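Workshop notebook, Sat 28 October

Walnut ink, batch two. Long day, good day, hands the color of old boots.

Picked up where we left off with the husks from the Rillorano trees. They had been sitting in the lidded bucket for 12 days and had gone properly black and slimy, and the smell when the lid came off was tremendous (cellar, wet leaves, a bit of iodine). Strained out the stones first and kept them back for the drying rack. Weighed the husks after draining: 900 g, a nice easy figure to work from.

Into the big enamel pot with rainwater to cover, lid on, lowest heat. Kept it just under a simmer all morning. Batch one was boiled hard and I still think that is where the grit came from, so no hurrying this time. By lunch the liquid had gone from tea to strong coffee, and a drip on scrap paper dried to a lovely warm brown with a darker rim. I may have cheered.

Straining, in order: colander, then the old cotton pillowcase, then coffee filters. The filters clogged almost at once and I went through a whole stack of them. Next time let it settle overnight in a tall jar and pour off the top – much less work. After straining, back on the heat with the lid off to reduce. Ended with 448 ml, measured cold in the glass cylinder.

Split it three ways:

Jar A – ink only, nothing added
Jar B – ink plus gum arabic, the Bakke powder, dissolved in warm water beforehand
Jar C – as B, with a rusty nail dropped in and left

One clove in each against mold. Labels are on the lids AND the sides, after what happened with the oak gall jars.

Table and surfaces

Walnut stains everything, so a note on wood for anyone setting up at home. A dark reddish-brown top like the one in the second picture would forgive a lot of splashes, and pale legs would show every one of them. Wipe drips straight away, legs included, and get the laptop well out of range before opening a jar.

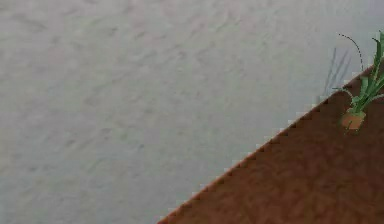
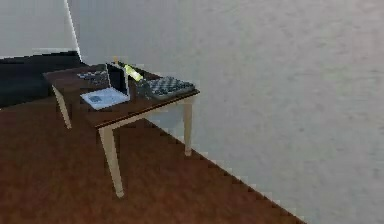
Paper tests

Used three papers: the Etilo cotton rag, the Trodum sketch pad, and plain brown wrapping. Same steel nib for all of them, then a number 6 round brush for a wash.

Etilo: gorgeous. Crisp line, no feathering, and the wash pools into soft edges that look like river mud in the best possible way. Jar B clearly ahead of Jar A here, the line sits up on the surface and has a faint shine.

Trodum: feathers with A, fine with B. The wash buckles the sheet badly, tape it down on all sides or don't bother.

Brown wrapping: I expected nothing and loved it. Tone on tone, very quiet, and with a little white gouache on top it would make wonderful gift tags for December.

Jar C is too young to judge. A slight gray cast already, or I want there to be one. Look again in a week and put a swatch next to today's.

To do

Tape half of each swatch sheet in the south window, other half in the drawer, for the fading test.
Order more gum arabic, the tin is nearly down to the metal.
Soak the brush again, it is still bleeding brown.
Ask at Rillorano if there are any husks left on the ground under the far tree.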